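Skirosville Community Workshop
Two-arm folding bench: progress report to the small equipment grant
Prepared by Vira Fedoruk for Marisol Calloway, grants officer
Reporting period ending in May

1. Where we are

The bench is built, both arms are mounted and they can be moved by the operator at the same time. At the last report only the left arm had power. The right arm was waiting for a replacement wrist joint, which came from Bosteck five weeks later than they promised. It was fitted in one evening and we have not had trouble with it.

The goal has not changed from the application. We wish to have a machine in the workshop that folds donated children's clothing for the clothing exchange, and that members can open, repair and understand. We do not try to make it fast. At present a person guides both arms by hand controls, and each attempt is recorded, so that later the program can learn from it.

2. Work done in this period

The gripper housings were printed again in white Plasmont filament. The first set, in grey, cracked at the screw holes when we tightened them. The new walls are thicker and the screws are shorter. I weighed one finished housing with its fingers and the bracket, and the arm carries it without sagging.

We recorded 1000 attempts with towels and pillowcases before we went to clothing. Towels went well, and I would say they are too easy to teach us much more. Clothing is another matter. Sleeves are the main difficulty, because the two grippers must take them one after another or together, and the fabric in the middle moves when they do it.

In May we began with jackets. We also began to put small loose items on top of the garment, which must be taken off before the folding starts. This came from the people who run the exchange. They told us that things arrive in a pile and never alone, and that a machine which needs a perfectly clean table will not be used by them.

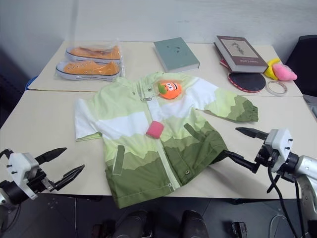 Jacket task at the two-table bench, both grippers open, with a plush orange and a pink sponge still to be cleared.

So far we have 66 recorded attempts with jackets. The zipper gives us the most trouble. If a finger closes on the pull, the whole front lifts and the fold is spoiled. I have asked the operators to take the fabric well to the side of the zipper, and the later recordings are cleaner. Flap pockets are a smaller problem, but a finger can go under the flap and stay there.

The seam between the two tables worries me a little. When a garment is dragged across it, the collar can catch. Van Leeuwen, who supply our tabletops, can offer one single top of the full depth, but it would not pass through our workshop door without removing the frame. I propose that we first try a thin cover sheet.

3. Money

The grant for this stage is $3964. We have spent $1812 until now, on the wrist joint, filament, screws, cable and the second power supply. The receipts are in the shared folder in the order of purchase. I expect that the cover sheet and spare gripper fingers will be small costs. The rest is kept for a computer that can train the folding program in the workshop, and I ask your approval before I order it, as the price has gone up from the one in our application.

4. What is late

The written safety procedure is not finished. We have a stop button and a rule that one person stays beside it whenever the arms have power, but the rule is only on a paper sheet on the wall. I will send you the full procedure with the next report.

The open evening for members was also moved. I preferred to wait until the cables under the right arm are tied properly, as I do not want visitors to walk near them in their present state.

5. Next steps

Continue jacket recordings, including jackets with the zipper closed.
Try the cover sheet over the table seam.
Tie and label all cables at floor level.
First test of folding without an operator, towels only.
Send the safety procedure and the quote for the computer.

If you would like to see the bench working before the next report, evenings after seven o'clock are best, and I can arrange that both arms are running when you come.

Vira Fedoruk
Project lead, folding bench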